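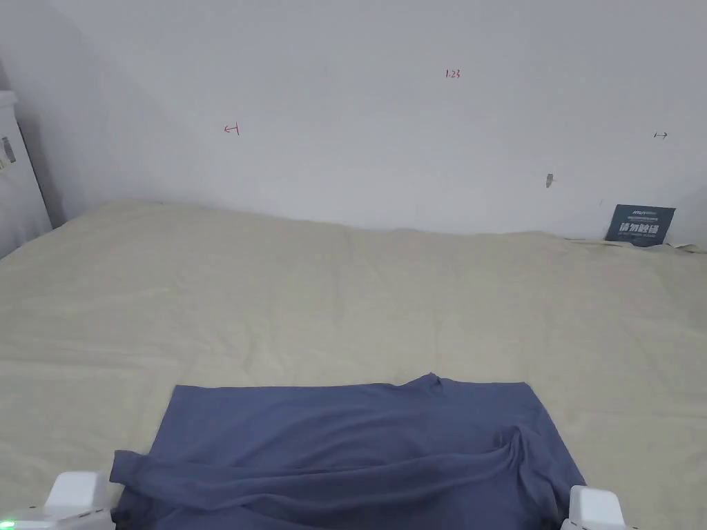 Blue-gray top on the bed, spread roughly flat.

From: Noémie Lachance
To: Kerr laundry and storage list
Date: 1st February
Subject: Re: folding width for long sleeves

Iona MacKinnon wrote:
> I have 14 long-sleeved tops to get into one Skomik drawer.
> Folded on the ironing board they come out at different
> widths and the stack leans. Does the surface matter, or is
> it the sleeves? Also, does anyone still use the board from
> the November thread?

Iona,

Both, but start with the surface. An ironing board is too narrow for a knit with the sleeves out - the cuffs hang over and pull the shoulders off line. I use the bed. A plain fitted sheet is fine and doesn't need to be perfectly smooth. Creases in the sheet don't transfer in the time it takes to fold.

Lay the top face down and flatten the body from the middle outward. Leave the sleeves until last. If one is twisted, undo the twist at the shoulder seam, not at the cuff. Any lump left near the seam gets doubled at each fold, and that is probably your lean.

Then side in, sleeve straight down, other side the same, and up from the hem in thirds. Mine finish 6 inches wide. Heavy knits I fold in half instead and keep on the shelf.

I gave up on the board. It was cut for short sleeves and the sleeve ends stick out past it. Eilidh had the template last, if you want to try it.

What is the inside width of your drawer?

Noémie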